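10/05/2021

So I've finally tried it! Séverine brought the fermented shark back from her holiday, wrapped in three carrier bags and still stinking out the hall, and we had it at Vikas's place last night with the windows wide open. I'd been reading up on it since April and had more or less talked myself into being brave.
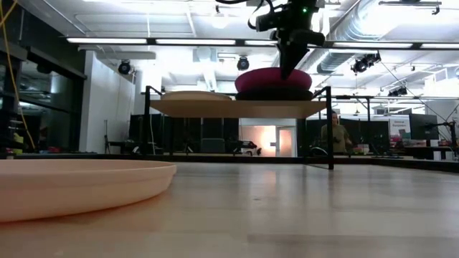 Page 19

First thing to say is that the smell is far worse than the taste. It's like somebody cleaned a bathroom floor and then left a ripe cheese on it overnight. Séverine cut it into tiny cubes and stuck a cocktail stick in each one, as if that would help. Toàn had his down in one gulp and asked for another (show-off). I chewed mine, which was a mistake – it's rubbery to start with and then this wave of ammonia goes right up the back of your nose and makes your eyes stream.

After that it's just fishy and a bit sweet. I managed 2 cubes. Ysaline got as far as licking hers and went off to eat toast in the kitchen.
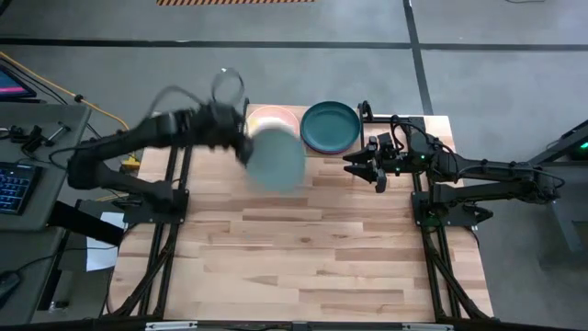

Vikas had made his mum's lime pickle to go with it, and oh, that was lovely, I could have eaten the whole jar with a spoon. We all ended up having it on crackers with the cheddar while the shark sat there under an upturned bowl. Maëlys wants to do snails next, which I don't think even counts, I've had them loads of times in garlic butter. I said tripe or nothing and she pulled a face.

Brushed my teeth twice before bed and could still taste it this morning with my tea. Must give Séverine her cool bag back and ask Vikas how long he leaves the limes in the salt.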